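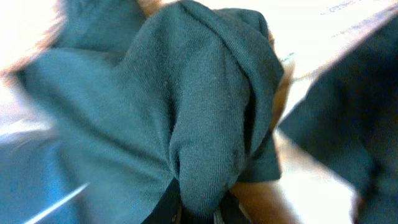 A reader who follows Clondby emailed after my last post to say that Falldale only got a point because we sat back after half-time, and that any side with a bit of ambition would have put them away by the hour. Well, I've watched the second half again and I still don't agree!

Falldale were superb in that spell. They pushed both full-backs right up, they won nearly every second ball, and our midfield had to run itself silly just to keep them in front of us. Sitting back wasn't a choice, it was what the game did to us. And then we broke in the 37th minute after the restart and very nearly pinched it – I was out of my seat with my tea all down my coat.

What I loved most was the noise. The gate was just over 1000, our best at Pakville since January, and the covered end sang from first whistle to last (even through that dreadful run of corners, where we hit the first defender every single time).

Next up is Magyar away, on that tiny sloping pitch of theirs. They've scored 20 at home this season and they love a long throw, so I'd start with three at the back and keep both wingers high. I'd also give our young left-back another go. He was brave on the ball, even after losing it for their goal.

The coach leaves from the club car park at ten – there were still seats going last night.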